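The long way to Mollano

So I finally did the coast road, and my back is only now forgiving me. I'd been staring at that squiggly line on the map for two winters, and in March I just packed the saddlebags and left before 6 a.m.

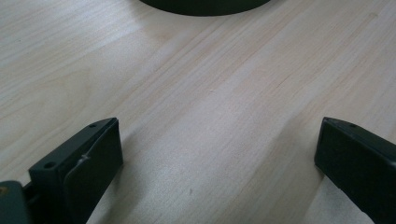 The first stretch out of Wamano is dull, I won't lie. Trucks, roadworks, more trucks. Then the highway splits and you climb (and climb!) until the engine starts to sound a bit short of breath. Mine's an old 1000 with a seat like a plank, but she pulled all the way up to 2000 meters without a grumble.
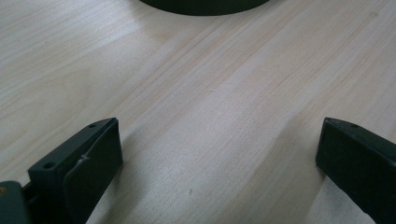

I'd planned on lunch at the pass, but the cafe was shut, so it was crackers and a squashed banana by the side of the road. The downhill side was the best riding I've done in years, curve after curve and hardly a car. I stopped for gas in Sampaio and the pump ran so slow I had time to wash my visor twice.
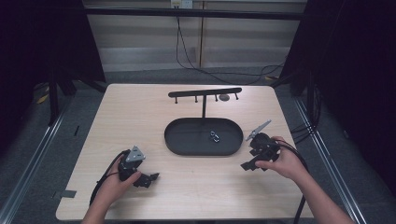
Only 69 miles left after that, but they took me most of the afternoon. Gravel, goats, one very confusing detour. If you go, fill up in Sampaio even if you think you don't need to, and bring warmer gloves than I did.

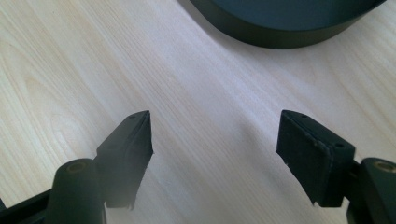 Where I slept

A guesthouse in Prella, right by the harbor. Cheap, clean, covered parking for the bike, and they do eggs from 7.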